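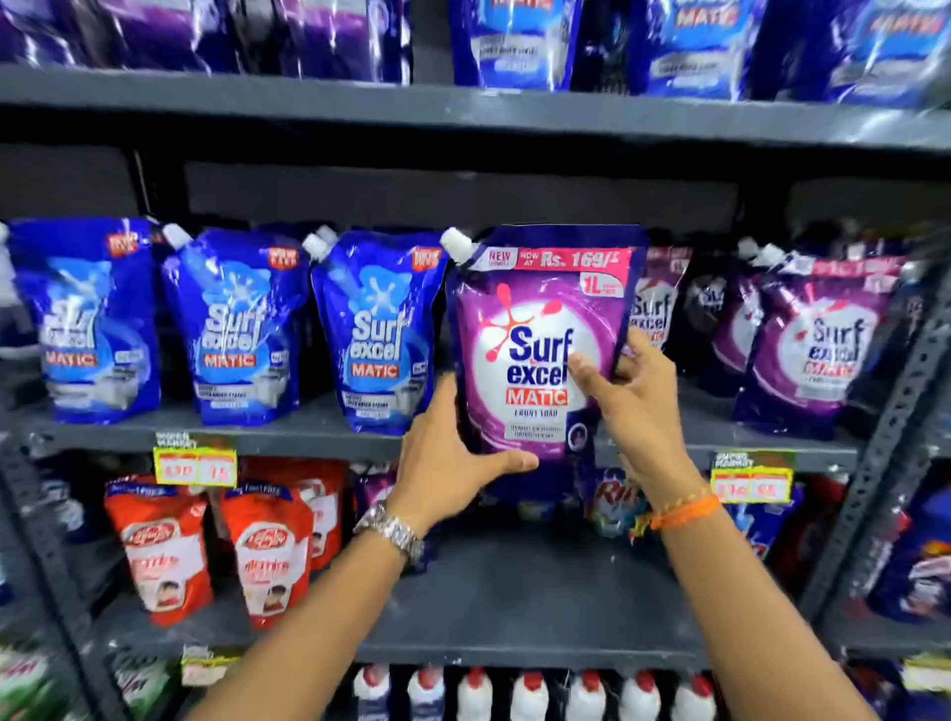 Shelf-handling demonstration (robot training)

Shelf-handling demonstration is the recording of ordinary retail shelf work by a person, from a head-level viewpoint, for use in training or testing robots that stock, face up or pick goods. The term covers both the physical task and the written rules under which it is recorded. Such rules are usually called a capture protocol or, in smaller organizations, a house standard. Most deal with hand visibility, grip, shelf condition, labelling and privacy.

Background

Early grocery automation was built around cartons and cans, which keep their shape and can be lifted by suction or by a simple parallel grip. Flexible packaging was generally excluded from trials. As refill pouches took up more room in the laundry and handwash aisles, stores asked for systems that could deal with them, and the written rules had to be extended to cover soft goods.

One of the more detailed house standards is the Neklow shelf protocol, drafted by Lina Issa and Walter Arboleda for stores and contractors using Neklow software. A shorter document, the Varna handling notes, covers much of the same ground but leaves labelling to the customer. The two are often used together.

Scope

The Neklow protocol applies to goods handled by one person without a step or ladder. It divides packages into rigid, semi-rigid and flexible. Liquid detergent in a stand-up pouch with a screw spout is classed as flexible, as are handwash refills. Bottles are classed as rigid or semi-rigid according to how far the wall gives under thumb pressure.

Glass, open packages and anything leaking are out of scope. A leaking pouch is removed by store staff before recording starts.

Handling rules

Flexible liquid packages are handled with two hands. One hand supports a lower corner or the base, and the other steadies the upper edge. Lifting by the spout or cap is not permitted, even for small sizes. Purple Surf excel Matic Front Load refills marked 1L, for instance, come under the two-handed rule.

The package is brought forward far enough to clear its neighbours before it is raised or turned. The front panel should face the wearer for at least part of the movement so that the product can be identified later. Fingers may cover some of the printing. The protocol does not require a perfect view of the label, and Arboleda's commentary warns against posed grips, which he considers less useful than a partly hidden logo.

Both hands should stay in view from first contact to release. Watches, bracelets and threads may be worn. Rings with raised settings are removed when flexible packages are being handled, as they can puncture the film.

Shelf condition

Shelves are recorded as found. Packages that lean or sit back from the front edge are left alone unless straightening them is the task. Similar variants, such as blue and purple packs of one detergent brand, may stand side by side, and the protocol treats this as normal stock.

Shelf-edge price labels stay in place. Where a price is also printed on the package, the two are annotated separately and neither is corrected to match the other.

Labelling and review

Each recording is divided into segments called reach, grip, lift, place and release. A segment with both hands in contact is tagged bimanual. Annotators copy brand and variant names only where they can be read, and use the tag "unread" otherwise. Guessing from colour is treated as an error.

Review is by sampling. The Neklow protocol calls for 10 per cent of segments to be checked by a second annotator, and a batch is returned if agreement falls below 80 per cent. The reference set issued with the protocol contains 3584 segments, of which 962 involve flexible packages.

Privacy and store safety

Recording takes place with the store manager's written consent. Shoppers have right of way in the aisle, and the wearer stops when a child or a shopping cart comes within arm's reach. Faces of bystanders are blurred before the material leaves the store's control. Faces printed on packaging are exempt. Screens, receipts and loyalty cards are blurred in all cases.

Criticism

Samer Kanaan of Després has argued that the two-handed rule limits the value of the recordings for single-arm machines. In his view it should apply only to packages above a stated mass. Issa replied that one-handed lifts of liquid pouches produced too many drops in early trials, and the rule was kept. An optional annex for one-handed picks was added in March.

Aidan Moynihan has raised a separate concern about shelf uprights and metal edges, which the labelling scheme ignores although they restrict the movement of an arm. Dustik's version of the protocol includes tags for both.

See also

Bimanual manipulation
Deformable object handling
Planogram
Shelf facing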